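Review: Borkberg standing desk, size 3

I bought the Borkberg in August, when my old table became too low for my back. It cost me 229 dollars with delivery. I work from home as a translator, so I sit or stand at it the whole day, and I think I can now say something useful.

The assembly took one evening. The instructions are only drawings, and the drawing for the crossbar is too small. My neighbor Yeison Quispe held the legs while I fixed the screws. Alone it would be difficult. 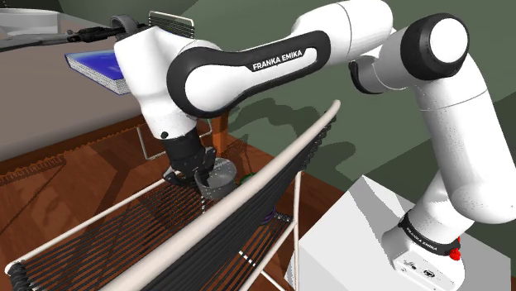
Page last changed: October 16, 2024

The motor is quiet, and the desk remembers 4 heights. I use two of them. At the highest position it shakes a little when I type fast - my monitor moves, but the coffee stays in the cup. The top gets scratches easily, so I put a felt mat under the keyboard.

One button stopped to work in the second week. I wrote to the shop, Donditz, and Seung-woo Pyo from their service sent me a new panel without any discussion. It came in three days.

I would buy it again for this price, but a tall person should try it in a shop first. The cable tray is sold separately and I did not order it.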